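### 3.2 Consumo de agua en la cocina: recogida de datos y primeras observaciones

Muestra final: 48 hogares, de los 110 contactados en enero. El resto no contestó, o contestó y luego no devolvió el cuaderno. Se trabajó en dos barrios, Damum y Flovau, con redes de distribución de edad parecida pero tarifas distintas (tramo único en Damum, tres tramos en Flovau). Contador secundario en la toma del fregadero, lectura cada hora. Las lecturas se cruzaron con el cuaderno de uso, donde cada hogar apuntaba lavado de vajilla, lavado de verdura, llenado de ollas y «otros».

El cuaderno dio problemas. La categoría «otros» se comió casi todo lo que pasaba por la mañana temprano: café, vasos sueltos, agua del perro. Correia y Bech recodificaron a mano 3.102 anotaciones, por separado, y los desacuerdos los resolvió Bjarnason. Quedaron sin clasificar las que no tenían hora; no se imputaron.

Tres cosas sobre el lavado de vajilla. Primero, el patrón de grifo abierto continuo aparece en los dos barrios, tambien en hogares con lavavajillas. Segundo, el aclarado previo pesa más de lo que suponía el modelo inicial (Fogh y Thoroddsen, manuscrito sin publicar), que lo trataba como residuo. Tercero, la forma de la cubeta importa. En las cubetas de fondo curvo los hogares declaran no poner tapón casi nunca: los platos resbalan, el agua se junta en el centro, se acaba fregando bajo el chorro. En las de fondo plano, más uso de tapón y menos volumen por sesión. La diferencia se mantiene al controlar por tamaño del hogar, no así al controlar por edad de la persona que friega, y aquí la muestra se queda corta.

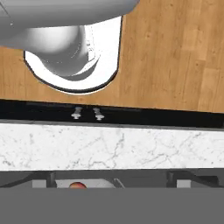

**Figura 4.** Cubeta de contorno redondeado en encimera de madera. Imagen generada por ordenador.

Queda el asunto de la tarifa. Esperábamos sesiones más cortas en Flovau, sobre todo a final de periodo de facturación. No se ven. Lo que sí cambia es la hora: parte del lavado se desplaza a después de las 22:00, aunque la tarifa del agua no distingue horas. Thoroddsen sugiere contagio de la tarifa eléctrica; Bech cree que son los turnos de la planta Hekiden, donde trabaja buena parte del barrio. Las dos hipótesis son comprobables con la segunda oleada, si se añade al cuestionario una pregunta sobre horario laboral. Pendiente.

Limitación conocida: en roughly 20 hogares el contador registró tramos a cero mientras el cuaderno anotaba uso. Esos tramos se excluyeron enteros, no solo las horas afectadas. Los volúmnes por sesión de la tabla 5 ya lo tienen en cuenta; los de la tabla 3 todavía no.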